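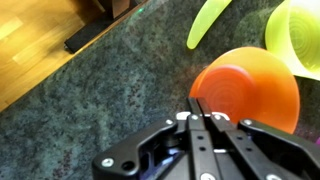 I've read a lot of robot safety rules, and most of them were written for factories. Fences, yellow tape, a guy in a hard hat. So when Noelia Moya told me she'd written a rulebook for robots in kitchens, I drove out to Votcombe to argue with her.

It's 3 pages long! I loved it right away. Rule one: whoever runs the session can always reach the stop button, and no, the far side of the counter doesn't count. Rule two: start with plastic dishes, and you don't move up to glass until you've logged 200 clean pickups in a row. Drop one and you're back to zero (I'd have quit by lunch).

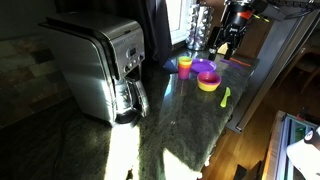

My favorite is the one about people's stuff. You work around the house as it is - no clearing out the owner's things to make the robot look good. Barrett Baptiste, who tests arms at Rantala, thinks that's too strict, and he's got 2660 logged runs to back up his grumbling. "Kitchens are messy enough," he told me. Moya's answer was that messy is the whole point, and I'm with her. The next draft comes out in July, and he's already sent her two pages of notes.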